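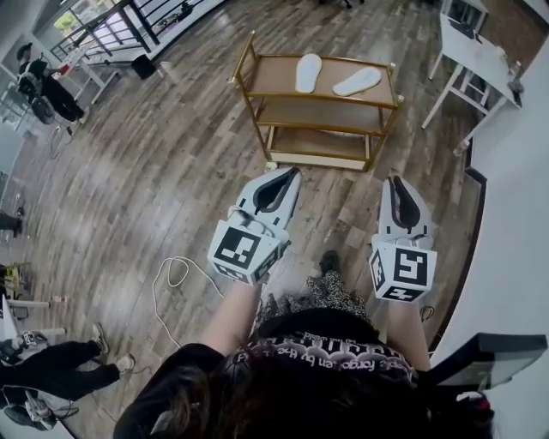
## « Une semelle, ça se range en deux secondes. Sauf quand il faut l'apprendre à une machine »

*Entretien, janvier 2022*

Canan Ateş ne croit pas beaucoup aux vidéos de robots. Elle en a monté pendant trois ans pour un fabricant de bras, et elle sait, dit-elle, « combien de prises on jette avant d'en garder une ». Elle dirige désormais la collecte de démonstrations chez Grornelov : des gens munis de pinces tenues à la main refont des gestes ordinaires pour que des bras, plus tard, les imitent. J'étais venu avec mes doutes. Elle en avait davantage que moi.

La tâche du moment porte le nom de Jedden. Il s'agit de placer des semelles blanches sur le plateau supérieur d'un chariot à trois étages. Pourquoi des semelles ? « C'est plat, c'est mou, ça a un sens et un contresens. Un cube, on l'attrape n'importe comment. Une semelle, si vous la prenez par le talon, elle plie et vous êtes mal parti. »

Je lui demande combien de démonstrations il faut. Elle soupire. « On m'a promis que 80 suffiraient. On en est à 900 et je ne signerais toujours rien. » Sur ces 900, elle en a écarté 188. Les motifs tiennent dans un tableau qu'elle me montre sans enthousiasme : marqueur masqué par une manche, câble accroché, hésitation trop longue au-dessus du plateau. « L'hésitation, c'est le pire. Vous réfléchissez une seconde, le modèle apprend à réfléchir une seconde. Il n'a rien à penser, mais il attend. »

Le procédé a pourtant un avantage qu'elle reconnaît volontiers. Avant les pinces, son équipe passait par la téléopération, avec un pupitre de chez Ersoy et deux manettes. Davoud Zarei, qui formait les opérateurs, en garde un souvenir mitigé. « Au pupitre, un débutant mettait une matinée à ne plus cogner la table. Avec la pince en main, il travaille au bout d'un quart d'heure. » Il ajoute aussitôt : « Travailler, je n'ai pas dit bien travailler. »

Car la main triche. C'est l'expression de Zarei, et il y revient plusieurs fois. Le démonstrateur penche le buste, fait un pas de côté, compense du coude. Le bras fixé sur son socle n'a rien de tout cela. « Une bonne partie de ce qu'on enregistre est magnifique et infaisable », dit-il. Il faut alors rejouer chaque trajectoire en simulation et supprimer celles que le robot ne pourrait pas atteindre. Ce tri n'apparaît dans aucune brochure. 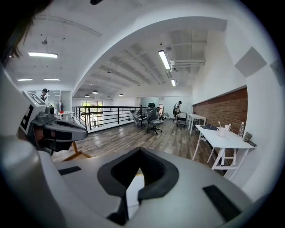 Reste la question du décor, sur laquelle les deux ne s'entendent pas. Zarei voudrait des fonds neutres et une lumière constante. Ateş préfère un lieu habité, avec des gens qui passent et du mobilier qui bouge. « Si le modèle s'effondre parce qu'une chaise a changé de place, autant le savoir maintenant », tranche-t-elle. Lui répond qu'on ne sait plus, dans ce cas, ce qui a fait échouer l'essai – la chaise, la lumière ou le geste. Je n'ai pas réussi à les départager, et je doute qu'ils y tiennent.

Et les résultats ? Je pose la question trois fois avant d'obtenir un chiffre. Au dernier essai sur le bras Ferum, 14 semelles ont été posées correctement d'affilée, puis la pince s'est refermée dans le vide et a continué comme si de rien n'était. « Elle a déposé une semelle imaginaire, très proprement », raconte Ateş. Le commercial présent voulait couper la vidéo juste avant. Elle a refusé.

Je lui fais remarquer qu'un employé rangerait le chariot entier pendant que nous parlons. « Bien sûr. Et personne ne nous achètera un robot pour ranger des semelles. Ce qu'on veut savoir, c'est si le geste appris ici sert ailleurs, avec un autre objet, sur une autre étagère. Pour l'instant, je vous dirais : parfois. »

« Parfois » n'est pas un argument de vente, et Grornelov en a besoin d'un pour mai, date à laquelle un client doit venir voir le bras à l'œuvre. Zarei compte reprendre d'ici là toutes les prises par le talon. Ateş, elle, a demandé que la démonstration se fasse sur un chariot apporté par le client.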